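Gripper drops or stalls with hard drive after the pull, no fault shown
Automation Help > Grippers and end effectors
5 replies hidden by moderator

Nighat Kiani
Posted in June

We run a small teardown cell that takes old desktops apart for parts. The arm opens nothing and unscrews nothing, a person does that. Its whole job is to pull the hard drive, caddy and all, carry it across the open case and set it in a fixture plate next to the tower. Arm is a Rurel, gripper is a Clivex two-finger, and the program was written by someone who has left us for a better job and a worse commute.

The pull is fine. The trouble is on the carry. Every so often the arm reaches the waypoint above the power supply and just stops there, holding the drive over the case like a waiter who has forgotten which table ordered. The status light stays green. The log says "motion complete." If I hit resume, one of two things happens: it carries on as if I were the one who had stopped, or it opens the fingers.

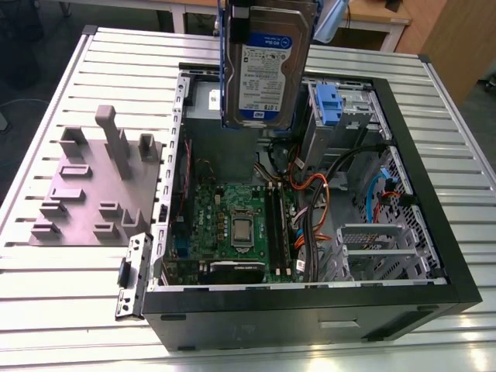
The second option has happened 5 times now in 608 cycles. Twice the drive hit the motherboard. I don't much care about the motherboards, but the drives are supposed to go out tested, and "tested by gravity" is not on the price list. Also my hand was on its way in there on the last one, which is the reason I'm finally posting.

I have already swapped the finger pads, raised the grip force one step and cleaned the air fitting. Same behavior. What am I missing?

Oana Pascu

Stop hitting resume. I mean that as the first fix and also as general advice.

A green light and "motion complete" tell you the arm got to where it was sent. They say nothing about the gripper. My bet is that your program waits at that waypoint for a "part held" signal from the gripper, and the signal flickers. On the Clivex we had, part-held came from finger position, so it was true only inside a window you set during teaching. A plastic caddy flexes. Squeeze it harder and the fingers close a hair too far, fall out of the window, and the gripper reports that it is holding nothing while holding a hard drive. Raising the force may well have made it worse.

Then you press resume, the program takes the "no part" branch, and the first line of that branch is very likely "open gripper, try again." Sensible when the gripper is empty.

Check these:
Read the finger position while it is stalled and compare it to the window.
Find the no-part branch and see what it does first. Change it so it can't open anywhere except over the fixture or a padded tray.
Move the carry path so it leaves the case by the shortest side.
Put the stop under a proper guard or e-stop before anyone reaches in. A paused arm is still a powered arm.

Kausar Yousafzai

had this exact thing, it was the cable. replaced cable. good luck

Bushra Bhutto

Oana's answer is the one to try first, but Kausar isn't wrong that a cable can do it. If the gripper cable gets bent at the wrist in that pose, the signal can drop out there and nowhere else. Jog the arm to the waypoint with the fingers empty and nothing underneath, then wiggle the cable from outside the guard with a stick. Ours was a broom handle. It is now listed in the maintenance binder as a tool.

Nighat Kiani

Finger position at the stall was just outside the window, and the no-part branch opens on line one, exactly as described. Force is back where it was, window is wider, and the branch now sits still and beeps. I've ordered a cable too. The resume button has tape over it.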